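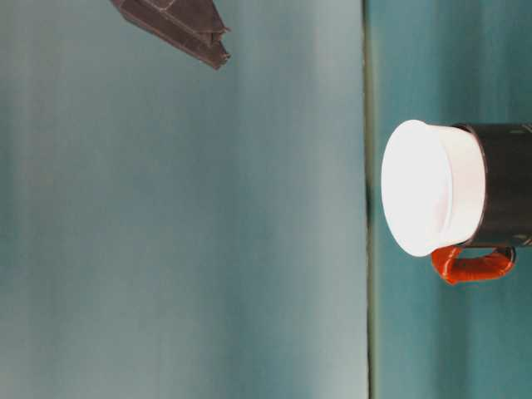
Italo Orlandini told me before I'd got my coat off that I would come away disappointed, because everyone who visits a robot lab has already watched too many films. He had been to the Westmont open day in May and his advice was to stand at the back, say little and look at the clock. I did two of the three.

Westmont sits behind the Mridha building, up a ramp that the signs don't mention, and on open days they let in 165 people in batches. The leaflet handed out at the door said the arms had "mastered" 100 household tasks. I asked the young man giving out the leaflets what mastered meant. He said it meant that each task had been done at least once. I wrote that down and he looked as if he wished I hadn't.

The first half hour was a talk. The Candard programme, as they call it, has logged 3,446 attempts at picking things up, moving them and putting them down again, and there was a chart with a line going up. Charts at open days always go up. When a woman near the front asked how many of those attempts had been done with a person steering, the speaker said the split would be in the annual report. She asked when that was out. He moved on to the next slide.

Then the benches, which were what I had come for. Ours had a pair of arms and some ordinary crockery, the sort you would find in any staff kitchen. I liked that, I must say. I have sat through demonstrations where the object was a foam cube made for the purpose, and a foam cube proves very little about my washing-up.
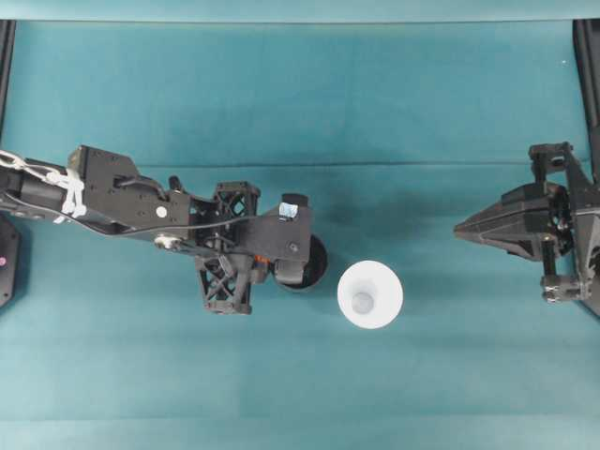 Two arms and a white cup on the Roliven bench.

Roliven is the name they give to the software, and the claim is that it decides for itself which arm should do the job. Perhaps it does. From behind the rope I had no way of telling a decision from a script, and the answer I got when I asked was long and had the word "policy" in it four times. What I can report is that it is slow. My neighbour timed one move at 173 seconds from start to finish, and his watch was a better one than mine. A toddler would have been quicker, though I accept the toddler would also have needed feeding.

The staff were good company once they stopped reading from the cards. One of the engineers admitted that see-through things are a nuisance to them, and that pale cups under bright lights aren't much better. She said she would sooner show the public a bad afternoon than a polished film, and I believed her. It was the most useful thing I heard all day and it wasn't in the leaflet. 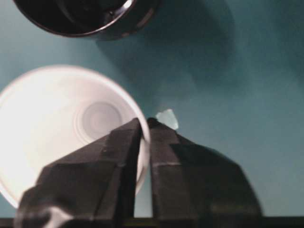 I would have liked somebody to move the cup by a hand's width and let us watch the whole thing again. I asked twice. The first time there was another batch waiting on the ramp, and the second time the bench was being reset and we were pointed towards the tea. So I can't say whether Roliven copes with a cup in the wrong place, and in my kitchen every cup is in the wrong place.

Would I go again? Yes, if they print the figures with and without a person at the controls, and if the ramp gets a sign. Tea was free, biscuits were not. Booking is through the Westmont front desk and you need to give a name for each visitor, children included.

Last updated: 19 Nov 2023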